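Noter la participation orale : ce que nous avons appris en licence de sciences de l'éducation
Rapport de projet tutoré, groupe 4, sous la direction d'Eduardo Rivera
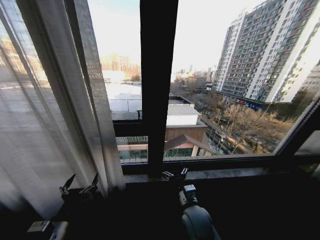

Notre projet portait sur une ligne du bulletin que tout le monde a connue et que peu de gens sauraient définir : la note de participation. Au collège Bosthorpe, où nous avons été accueillis jusqu'en mai, elle compte pour un cinquième de la moyenne dans la plupart des matières. Aucun document de l'établissement ne dit ce qu'elle mesure. Les enseignants interrogés nous ont parlé d'attention, de politesse, de « présence » et, dans un cas, de posture. Un élève qui regarde la ville depuis les étages, à côté d'un voilage blanc et derrière une haute fenêtre coupée d'un gros montant sombre, participe-t-il moins que son voisin qui lève la main pour demander s'il faut sauter une ligne ? Selon les grilles que nous avons pu lire, oui, et nettement.

1. Méthode
Nous avons suivi deux classes de cinquième pendant cinq semaines, en français et en histoire-géographie. Chaque prise de parole était saisie dans Plumow, un tableur en ligne que l'université nous prête et qui se déconnecte volontiers au moment où un débat s'anime. Nous avons relevé 805 interventions, classées en quatre catégories : réponse attendue, réponse inattendue, question sur le cours, question d'intendance. Cette dernière catégorie n'était pas prévue au départ. Elle s'est imposée dès le premier quart d'heure.

Le codage a été fait à deux, puis comparé. Nos désaccords portaient surtout sur les réponses inattendues, que l'un de nous jugeait créatives et l'autre fausses. Nous avons tranché au cas par cas, avec une patience inégale.

2. Résultats
Les questions d'intendance (la marge, la couleur du stylo, l'heure) forment la catégorie la plus fournie. Or elles rapportent des points. Trois enseignants sur quatre nous ont dit ne pas faire la différence au moment de remplir le bulletin, faute de temps — et nous les croyons, ayant vu l'état de leur salle des professeurs fin mai.

Les élèves, eux, ont très bien compris le système. Une élève de cinquième nous a expliqué qu'elle posait une question en début d'heure « pour être tranquille après ». Un autre garde les siennes pour les semaines de conseil de classe. Nous avons hésité à ranger cela parmi les compétences acquises.

3. Essai d'une grille
Avec une enseignante de français, nous avons testé une grille maison, baptisée Kioko, qui ne retient que deux critères : l'intervention fait-elle avancer le travail, et s'appuie-t-elle sur ce qu'un autre vient de dire ? Les écrits courts remis en fin d'heure comptaient aussi, ce qui a fait remonter plusieurs élèves silencieux. L'un d'eux est venu demander s'il y avait une erreur.

4. Limites
Deux classes, c'est peu. Notre présence au fond de la salle a sans doute gonflé le nombre de mains levées, surtout au début. M. Rivera nous a fait remarquer que notre propre soutenance comporterait une note de participation, sans vouloir préciser les critères. Les relevés complets et la grille figurent en annexe, avec le questionnaire Fandadus distribué aux familles, dont les réponses arrivées après la clôture n'ont pas été traitées.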